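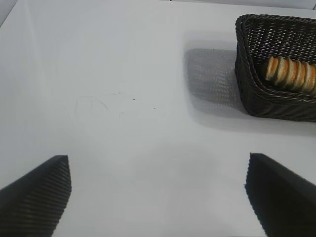

White tabletop with faint marks near the middle.

Reports > Funded clubs > Gilotport > Interim report

Last updated: 2019-04-08

Gilotport Football Club: interim report to the Lemaire Sports Fund

Prepared by Treasa Foley, Club Secretary

This report covers the second half of the season and is submitted under the terms of the club's development award. It deals with player discipline, coaching and the girls' section.

Discipline

The Fund asked in September for a clear account of how the club would reduce dismissals and touchline misconduct. The first team has had two players sent off in the period. One was dismissed for a second caution in the away match at Vadholm, and the club did not appeal. The other dismissal, for dissent at the end of the home fixture against Wurkimau, was referred to the league and led to a suspension of three matches. The player has served it in full and has met the head coach, Tomás Horgan, to discuss his return to the side.

A written code of conduct for supporters now appears in the match programme and at both turnstiles. Following complaints of abusive chanting at the Wurkimau match, one season ticket was withdrawn until the end of the campaign. The holder has asked for a review, which will be heard by Cathal Tierney as club chairman. Stewards have been told to report chanting to the match officials at half-time where it continues after a first warning.

Coaching

Five coaches began the intermediate certificate and three have completed it. The remaining two missed the final assessment when it clashed with a cup replay, and will sit it in the summer at no further cost to the Fund. Montri Thongsuk has taken charge of the under-16 side and has moved its training to the lower pitch, where the floodlights are better. Attendance has held up well through the winter - including the weeks when the pitch was unfit and sessions were held in the sports hall.

Girls' section

Séverine Renaud reports that the under-14 girls have completed their first league season and finished in mid-table. An under-12 side will be entered next year if a second goalkeeper can be found. Changing accommodation remains poor, and the club wishes to raise this separately with the Fund.

Finance

Spending is within budget. A sum of £500 set aside for away travel has not been used, and the club requests permission to move it to kit for the girls' section. A reply before the summer order is placed would be appreciated.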